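Flomier hand gripper

The Flomier is a hand-held gripper used to record tasks for robot arms, developed at Statness under Driss Lamrani. Trials began in June at the Prarkano site. It is worked in pairs, one per hand, each unit carrying a marker cube for tracking.

Comparison with the Matubbar

Tested against the older Matubbar over 100 runs, mostly clothes and hangers. Flomier dropped 8, Matubbar 20. Thin items were the main diffrence — curved fingers held them better.

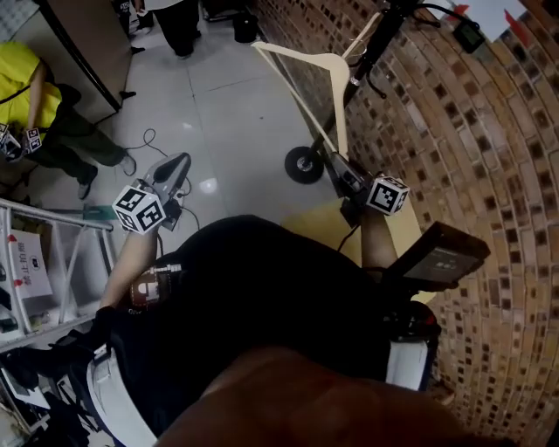
Cable drag was noted with both models. Tracking got worse when a cube was turned away from the head camera, and 2 runs were thrown out for this. Later firmware shortened the gap but did not close it. Grip force not published.

Status

In use as of Feb 17, 2025. A wireless version has been anounced, no release date given.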